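Heledach-Chambres : fiche du jeu de données

Version 1.2, novembre

Résumé

Heledach-Chambres rassemble 282 relevés d'état de chambres d'hébergement, pris entre le départ des occupants et la remise en ordre. Chaque relevé associe une prise de vue, un plan simplifié de la pièce et une liste d'articles annotés (literie, meubles, petits contenants, objets à retirer). Le jeu sert à étudier l'ordre des tâches de rangement et la répartition des objets déplacés sur les surfaces horizontales.

Contenu du dépôt

releves/ : un fichier JSON par chambre
plans/ : plans au format SVG, cotes en centimètres
vocabulaire.csv : 110 catégories d'articles, libellé français et code court
consignes.txt : règles d'annotation, dans la version remise aux annotateurs
partitions/ : listes d'identifiants pour l'apprentissage, la validation et le test

Origine des relevés

Les relevés proviennent de deux résidences, Robles et Rulden. Robles fournit 128 chambres, Rulden le reste. Les plans de Rulden ont été redessinés à partir de documents papier ; un écart de quelques centimètres sur la position des cloisons est possible. Les chambres à lits superposés ont été écartées.

Structure d'un relevé

id : identifiant de la chambre, sans rapport avec le numéro de porte
residence : robles ou rulden
literie : faite, defaite, partielle
articles : liste d'objets, chacun avec code, support et etat
support : lit, chevet, assise, sol, bureau, rebord, autre
etat : en_place, a_retirer, indetermine
remarque : texte libre, facultatif

Règles d'annotation

Le support est la surface qui porte directement l'article. Un coussin posé sur un canapé reçoit le support assise ; un article posé sur ce coussin reçoit également assise, sans niveau intermédiaire. Les corbeilles sont annotées comme meubles, et leur contenu à part. Un résidu au fond d'une corbeille ne crée pas d'article, il se note en remarque. Les sacs en plastique froissés portent le code SAC-P, quel que soit le support. Un objet que l'annotateur n'identifie pas avec certitude prend le code IND.

Cas type : lit fait avec une couette blanche, un sac transparent froissé sur la table de chevet, un second sur le coussin du canapé. La literie est codée faite et les deux sacs sont saisis séparément, l'un avec le support chevet, l'autre avec assise. Le petit objet gris qui dépasse sous le sac du chevet est codé IND.

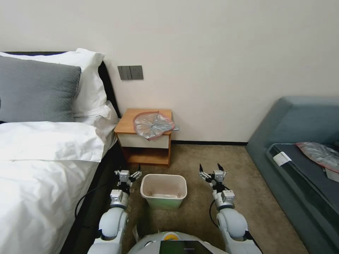 Sokton, en relecture de la version 1.1, demandait que les sacs froissés soient codés indetermine par défaut : un sac peut encore contenir quelque chose, et l'état a_retirer préjuge de la décision de la personne qui range. La remarque a été retenue en partie. Depuis la version 1.2, a_retirer n'est attribué qu'aux sacs dont le contenu est lisible sur la prise de vue ; les autres passent en indetermine.

Limites connues

Les tiroirs et les placards fermés ne sont pas renseignés. La valeur faite du champ literie ne dit rien de la propreté du linge. Les articles situés derrière un meuble sont absents du fichier, même lorsque leur présence est probable. La catégorie IND est plus fréquente pour Rulden, où les chevets sont plus encombrés.

Les états ont été attribués par un seul annotateur, puis relus sur un échantillon de 100 relevés. Les désaccords portent surtout sur la distinction entre literie partielle et defaite.

Utilisation

Charger vocabulaire.csv avant les relevés : les codes supprimés en 1.1 ne sont pas réattribués et provoquent une erreur de lecture avec les anciens scripts. Encodage UTF-8, séparateur point-virgule.

À faire

Séparer assise en canapé, fauteuil et chaise
Ajouter la hauteur des chevets aux plans de Robles
Harmoniser les remarques en texte libre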